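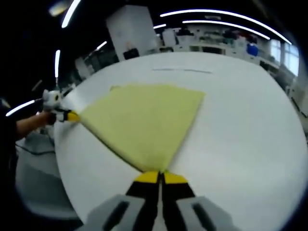

Fekete Group, Perception and Planning Team

Folding Software: Frequently Asked Questions

We get a lot of mail about Vumitell, our planner for cloth folding, and we're glad of every bit of it! These are the questions that come up most, with answers as full as we can make them.

Why does the planner want two grip points?
A cloth held at one corner hangs or bunches however it likes, and the software then has to guess at everything it can't see. With a second grip the fabric can be pulled fairly flat, like the pale yellow-green one in our photo, and the fold lines are much easier to find.

Does it work on any table?
Mostly, yes. We've had the best luck with plain, light tops. A pale cloth on a white table is harder, and for that you'll want to turn on the shadow cue, which looks for the darker band where layers overlap.

How fast does it replan?
The default is 25 times a second. You can go up to 28 on a decent workstation, but please try the default first — most of the jerky motion people write to us about goes away when they do.

Can I use my own recordings?
Please do! Convert them with the Filcombe importer, which comes in the same download. It needs wrist video and gripper width on one clock, and it will complain (politely, we hope) if the two drift more than 3 frames apart.

My plan stops with "corner lost." What now?
Open the log in the Dorngate viewer and step back 6 frames or so from the stop. Usually a finger has covered the corner for a moment. Raising the corner memory setting a little helps, and if it doesn't, send us the log and we'll have a look.

When is the next release?
We're hoping for April. Sleeves and other odd shapes will have to wait for the one after that.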